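The Night Bus to Billberg

I missed the 13 bus out of Clonden by the length of a sandwich. I'd been standing there chewing, watching it pull in, and somehow I was still chewing when it pulled out. So I took the 70, the long one that goes all the way around by Hamdan (my mother would have walked!).

There was one other passenger, an old woman with a rooster in a hatbox. She told me the rooster was going home to Billberg and that she was only keeping him company. Well, what do you say to that? I said he looked well. She said he'd lost weight in June.

By the time I got in it was past midnight and my kitchen was just my kitchen, checkered cloth, yellow sponge and all.

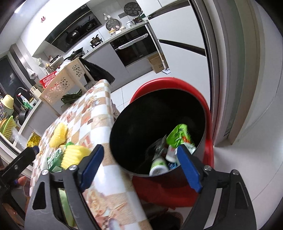
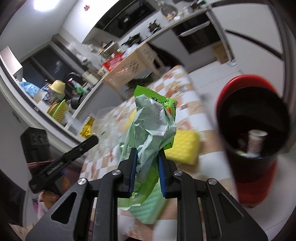

I couldn't sleep, of course. I kept thinking I should have asked his name. Then, a little before dawn, from somewhere down the hill, I heard him crow, and I got up and put the coffee on.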